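Retention of Clip-on Wheel Weights on Steel and Alloy Rims
Shoshana Oyelaran and Mārtiņš Kuusk
Automotive Technology Program, Tomcombe

3. Method
Weights were fitted to 141 rims supplied by Montoya, with coated and uncoated types kept in separate groups. Each wheel was balanced, road tested for six days and balanced again.
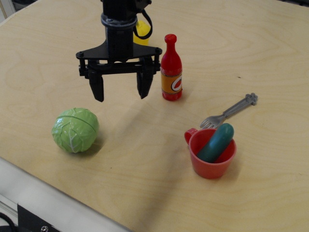 Any wheel that had shifted by more than 2 grams was recorded as a failure – the limit set in the January proposal. Rims with damaged flanges were left out.

4. Results
Failures were more common on alloy rims, mainly where the clip profile did not match the flange. Full readings are in Appendix B.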